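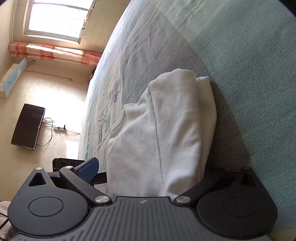
Week three is textile finishing, the part of the course where we stop talking about fibre and yarn and start talking about what happens to cloth after it comes off the loom. I love this week, and I'll try not to go over time again. When most people say a fabric is "nice" they are describing its finish, even if they think they're describing the cotton. Take a folded white cloth on a bed with a pale blue-green sheet: two colours, and already two sets of decisions. White is a colour you have to work for (raw cotton is closer to weak tea), and a pale shade is fussier than a dark one, for reasons we'll get to under dyeing.

Scouring and bleaching

Greige cloth, meaning cloth straight off the loom, is full of stuff you don't want: natural waxes, bits of seed, and the size that was put on the warp to help it survive weaving. Desizing gets rid of the starch, usually with enzymes. Scouring is a hot alkaline wash that deals with the waxes. Then comes bleaching, mostly hydrogen peroxide these days, and after that a lot of whites get an optical brightener, a dye of sorts that takes in ultraviolet and gives back blue light. That's why some white shirts glow at the disco and others just sit there looking cream.

A quick absorbency test you can do at home – put one drop of water on the cloth and watch. Well-scoured cotton drinks it straight away. If the drop sits up like a bead, there's wax left or somebody has added a softener. Try it on a new tea towel and then on an old one, and bring your notes to the tutorial.

Dyeing pale shades

Pale shades look easy and they really aren't! With navy you're putting so much dye on that small differences get buried. With a pale aqua there's hardly any dye in the bath, so a patch of poor scouring shows up as a blotch. Mills talk about "levelness", and you should use the word too, it's in the marking guide. Reactive dyes are the usual choice for cotton because they bond with the cellulose, and the unfixed dye has to be washed off properly afterwards or it'll bleed in the customer's machine.

Hand and shrinkage

"Hand" is the trade word for how cloth feels. Softeners change it, and so do brushing, calendering and plain old washing. Have a good feel of the Bukgate and Hirel swatches in the sample drawer before you read the cards on the back. Both are 100 per cent cotton in plain weave, and I'd have sworn the Hirel one was a blend the first time I picked it up.

For shrinkage, mark a square on your swatch measuring 100 mm each way, wash it, dry it flat and measure again. If it comes back at 97 mm in the warp, that's a shrinkage of 3 per cent. Do warp and weft separately, please. Last year half the class averaged them and I had to hand back a pile of lab books.

For next time

Read chapter 11 of the course reader, skipping the bit on wool unless you're keen. The Mangundap case study is short, so have a look at that as well and jot down where you think the blotching started. I've got a view, but I changed my mind twice while writing the questions, so argue with me. Swatches go back in the Piseleck box by the door, labelled on the selvedge in pencil.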